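Wisoveo Community Help
Home > Furniture and Surfaces > Tables

Keeping a fruit bowl in one place on a white table: marking the position, and bruised apples

Posted July 16, 2021
622 views, 3 replies

Wurnura

There is a large white table in our shared workspace. It has a smooth matt top and is wiped down at the end of every day. Apples are kept on it in a white bowl. The bowl gets pushed about during the day by people putting down laptops and post, and it finishes up either against the edge or in the middle of whatever anyone is working on.

To fix a position I drew a circle on the table in black, thin line, freehand round a cardboard template. It looks tidy enough. Two things have come up that I can't settle from the existing threads.

First, the line. I used the black pen that was in the drawer and I don't know if it is a permanent type. Daily wiping with a damp cloth and washing-up liquid has not shifted it so far. I would like to know whether it will stay sharp, whether it will stain the top, and what I should have used.

Second, the fruit. The apples are a mixture. Some are large with a pale yellow ground and pinkish-red streaking, and there are smaller ones that are red-orange nearly all over. The large ones are bruising and the small ones are not, or not so that it shows.

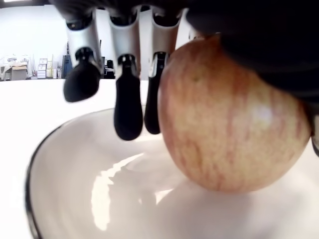

The bruises are on the underside and low on the flank, each the size of a small coin, soft and brown once the skin is taken off. They become visible a day or two after the bowl has been filled. The bowl is rigid with nothing in the bottom of it. I have checked the bag they are delivered in and found no damage at that point, although I accept it might be too early to show.

The small apples measure 62 to 65 mm across. I have not measured the large ones. Room temperature is normal for an office and there is no sun on the bowl for most of the day.

I would prefer to keep the same bowl. I am not interested in a wire basket or a tiered stand, both have been tried and both marked the table.

Plurkedance

I look after tables of this sort in several meeting rooms, mostly melamine-faced board with some powder-coated metal. You don't say which yours is, and it does matter for the pen. Taking your points in order.

Identifying the line

1. Dampen a cotton bud with water and rub 30 strokes over a short length of the line. If black comes off, the ink is water-based and will wear away within weeks.

2. If nothing comes off, repeat with isopropyl alcohol on a new cotton bud. Most permanent markers and whiteboard markers will move at this stage. Do this on the side of the circle furthest from where people sit.

3. If it still doesn't move, it is probably a paint marker or a pigment ink that has cured. On melamine this can generally be lifted with a white melamine foam block, lightly, but the foam is an abrasive and will leave a dull patch on anything glossy. Test under the overhang first.

4. On lacquered or painted tops leave out step 3 completely.

Staining

Sealed melamine does not take up ink to any useful depth. Staining occurs where the surface has been scratched or has been worn by scouring cream, and it shows as a grey ghost after the line itself has gone. If the top has a sheen you are most likely all right. Painted tops are less predictable. I have had a ghost line remain on one after four months.

What to use instead

Fine line tape, 1.5 mm or 2 mm, black, the vinyl kind sold for model work and for whiteboard grids. It bends to a circle if it is laid slowly and not stretched. Stretched tape shrinks back and lifts at the join. Overlap the ends and cut through both layers with a sharp blade held very lightly, or butt them if you don't trust yourself with a blade on that surface. Tape collects dirt along its edge and wants replacing every few months.

A circle cut from clear non-slip film, placed under the bowl, is the better solution if the real purpose is to stop the bowl moving. You would not need a line at all.

Size of the circle

Draw it larger than the foot of the bowl. If the line is exactly the size of the foot, it is hidden when the bowl is in place and nobody knows it is right. I allow 10 mm all round the widest part, so that the line can be seen from above with the bowl standing in it.

Bruising

The large ones are heavier and so they land harder, which is the whole of the explanation as far as I can see. Procedure for filling, as I would write it on a card:

1. Empty the bowl and wipe it. Take out anything already soft.

2. Stand the new apples on the table first and look at each one all round. A streaked skin hides early bruising. Turn it in the light and look for a flat area where the reflection changes.

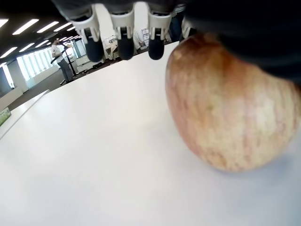
3. Put a folded cloth or a disc of felt in the bottom of the bowl. Two layers of a cotton tea towel will do.

4. Place the large apples first, one at a time, and keep hold until the fruit is resting on the cloth. Do not let go over the rim.

5. Put the small apples on top of and between the large ones. No more than two layers in total.

6. Do not top up over old fruit.

If bruises persist after that, the damage is happening in transit and you should take it up with whoever delivers.

Lu

Mostly agree with the above but not with "the whole of the explanation".

Variety matters as well as weight. A thin-skinned, juicy apple will bruise from a drop that a dense one would take without a mark, and pale skins show it much sooner. A small red-orange apple may be just as bruised and you wouldn't see it until you cut it. So before concluding that the small ones are fine, cut two or three in half through the lower flank and check. Wurnura, you said "not so that it shows", which leaves this open.

Also the table. You test fruit by putting it down on a hard white top, people do it at lunch too, pick one up, decide against it, put it down again, put it back. Every one of those is a small impact. Our bowl had the same trouble and it stopped when it was moved to where it could be reached without leaning across anything. People at full stretch drop things from higher up.

Position in the room is worth a look as well. We had ours at the wall end of a table and it was the worst place for it.
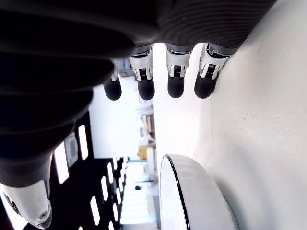
Between a wall and a bowl there is a gap that fruit goes into. It rolls off the heap, knocks the wall, and then someone has to fish it out with two fingers and it usually gets dropped again in the process. Leave a clear hand's width behind the bowl, or better, keep the bowl near the middle with access from all sides. If the wall is white you also get marks on it at table height, and those don't wipe off emulsion as easily as they wipe off the table.

On the line I have nothing to add except that I would leave it if it isn't bothering anyone. Permanent marker on our table was removed with hand gel, left on for half a minute and wiped off with kitchen roll. Two goes. No ghost. Ours is laminate, older than yours by the sound of it.

Ripeness: if you want them to last, don't put bananas in the same bowl. You may know this.

Wurnura

Thank you both. Results so far, for anyone finding the thread later.

Cotton bud with water: nothing. Cotton bud with alcohol: faint grey on the bud after a good deal of rubbing, line slightly thinner at that spot. I take that to mean permanent marker. I stopped there and have left the circle as it is. There is no sign of staining where I rubbed, although the top feels fractionally less slippery and I can't say if that is residue.

Cut three small apples. Two clean, one bruised under the skin with nothing visible outside. So Lu's point stands and I was wrong to treat the small ones as undamaged.

The circle is near the centre of the table, which I had done for appearance only. I have kept it there. From the seats on the long side it looks more like an ellipse than a circle, and one person asked if it had been drawn badly. It measures the same both ways to within the thickness of the line.
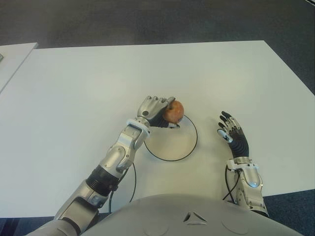
Small red-orange apple at the rim of the marked circle.

Cloth is in the bottom of the bowl from today, large apples underneath, small ones on top. The cloth has to be folded smaller than the base or it rides up at the sides and the fruit sits on the fold. I found felt discs sold as pan protectors that would fit better and have ordered two.

I have not tried the non-slip film. Does it leave a mark of its own on white if it is not lifted for a few weeks? The rubber feet on an old lamp left yellow rings on the other table and I don't want that inside the circle.

Plurkedance

Rubber can, through plasticiser migration, and once the yellowing is in the surface it doesn't clean off. Silicone film is generally safe. Avoid anything described as PVC or with a strong smell when unrolled. Lift it weekly when you wipe down, let both faces dry before it goes back.

A slightly less slippery patch after alcohol is normally old cleaner coming off. Wipe the whole top the same way and it will match.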